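Inventaire du bac bleu

Rawiri Kereama reprit le rangement par l'étagère basse. La procédure tenait en deux lignes : vider, puis affecter. Tegan Bolger lisait la liste à voix haute depuis le couloir, le stylo coincé contre la planchette.

– Joints Kivetska, sachet de 14.
– Présents.
– Clé de purge.
– Absente depuis janvier.

Elle raya la ligne. Il restait la boîte de thé de la maison Kilach, qui relevait de la cuisine et n'avait rien à faire parmi les pièces détachées. Il la mit de côté.

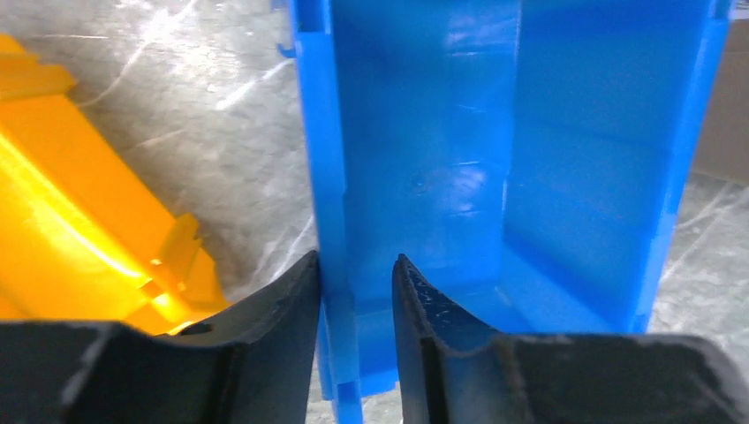 Dernière modification de la page : février 2023

Le bac était en plastique bleu, brillant, à paroi rainurée. Au fond, un petit point sombre. Rawiri passa l'ongle dessus. Le point ne partit pas.

– Défaut de moulage ou impact ?
– La fiche ne prévoit pas de colonne pour ça.

Il reporta le point dans la marge, à l'encre, avec la référence du bac. Leur père avait tenu le même registre pendant environ 13 ans et notait tout dans la marge, y compris le temps qu'il faisait.

– On y met quoi, finalement ? demanda Tegan.

Il regarda la boîte de thé, puis les joints.

– Les joints.

Elle écrivit « joints » et tourna la page.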